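Gomness shop to sell postcards again, by popular grumbling

For immediate release

The village of Gomness will have its own postcards back on sale from May, more than 20 years after the last set was withdrawn for showing a bus service that had already been cancelled.

The new series runs to 24 views, published by Tileo and sold at the Fodor stationery shop on the high street. Subjects include the ford, the other ford, and the town clock at 2 in the afternoon, the hour it has shown for as long as most residents can remember. 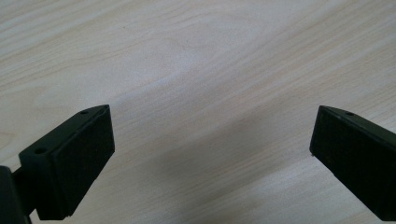

Photo: Tileo

Cards were chosen from 38 entries sent in by local people. Entries showing Skosier, the next village along, were returned with a polite note.

"We wanted views that people here would recognise, and that visitors might be able to find," said Aranka Csizmadia of Tileo. "The car park was a surprise favourite - it does have the best light."

Each card has room for a short message on the back and a shorter one if the sender has large handwriting. Stamps are sold separately, at the same counter, whenever the counter is open.
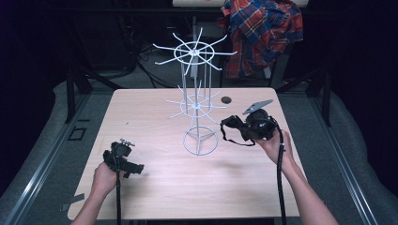

Bence Sárközi said he would be buying the high street view to send to his sister, but felt the second ford had been flattered.

The shop opens at 9 in the morning and closes for lunch. A Skosier series is not planned.

Press enquiries: Aranka Csizmadia, Tileo, Gomness. Sample cards available on request, one per newspaper.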